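Course notes, Unit 6: Learning manipulation from hand-held gripper demonstrations
Instructor: Jade Clegg
Reading: the Vudley report, sections 2 and 3; lab sheet 6

These notes cover data collected without a robot arm. A person holds a gripper in each hand and performs the task directly. Each gripper has its own camera, and a further camera gives a view from the head. The running task is storage and retrieval with a drawer organizer on a white tabletop.
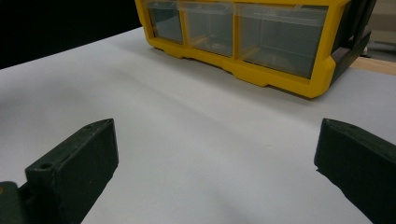

First a gripper camera's view, then the head view of the same organizer with both grippers in use.

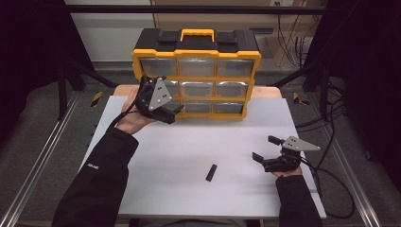 Why record from the grippers at all, if the head camera covers the whole table?
The policy needs to know where the fingers are relative to the object within a few millimeters, and a camera fixed to the gripper measures that relation directly. The head camera supplies the layout of the table and the position of one gripper relative to the other. Its view of the contact point is often blocked by a hand or by the tool itself.

6.1 Notation

At time step t the observation o(t) contains two gripper images, one head image, and the opening width of each gripper. The action a(t) contains, for each hand, a relative pose change and a target width. Pose changes are written in the frame of the gripper at time t. Do not write them in the table frame. A policy trained on table-frame actions has to be retrained or recalibrated when the table moves, and in the Howells trials the table moved between sessions.

The policy predicts a chunk of actions of length H. We use H = 20 throughout this unit. Only the first part of each chunk is executed before the next prediction is made.

6.2 Collection protocol

The class data set is called Josach. It contains 900 demonstrations of the drawer task. Each one has four phases:

reach – both grippers leave the start pose
open – one gripper pulls a drawer by its lip
transfer – the other gripper places a small object in the drawer, or takes one out
close – the drawer is pushed back until it stops

Phase labels were added by hand after recording. They are used for analysis only and are never given to the policy.

Demonstrations with a tracking dropout longer than five frames were removed before training. Short gaps were filled by linear interpolation of position and spherical interpolation of rotation. Interpolated steps carry a flag, and the loss at those steps is set to zero.

6.3 Time alignment

The three image streams do not arrive together. Let d be the measured delay of a stream. Each frame is shifted back by d, then matched to the nearest head frame. An error in d shows up most clearly at grasp onset: the width signal begins to fall before the fingers move in the image, or well after. Check this plot before training. A constant offset is easy to correct. A drifting offset usually means the clocks were not synchronized, and the session should be dropped.

6.4 Result

Three policies were trained on Josach and evaluated on the Harkska arm pair, 42 trials per policy. A trial counts as a success if the drawer is fully closed and the object is in the correct place.

Head camera only: 11 of 42
Gripper cameras only: 27 of 42
All cameras: 34 of 42

Most failures of the head-only policy came in the open phase, where the fingers missed the lip. The gripper-only policy opened drawers well but often chose the wrong one. Neighboring drawers look much alike at close range, and one image carries little information about which row is in view. Adding the head view removed most of these errors.

Note the sample size. The gap between the last two policies is seven trials, and the confidence intervals overlap. The ranking of the first against the other two is much safer.

6.5 Exercises

1. Derive the relative pose change from two absolute gripper poses. State which frame each quantity is written in.
2. Compute a 95 percent interval for each success rate in 6.4, using the Wilson method.
3. Retrain the all-camera policy with H = 1. Report the success rate by phase and explain any change in the close phase.

Exercise 3 needs the lab machine. Sign up before the October session – runs take most of a night.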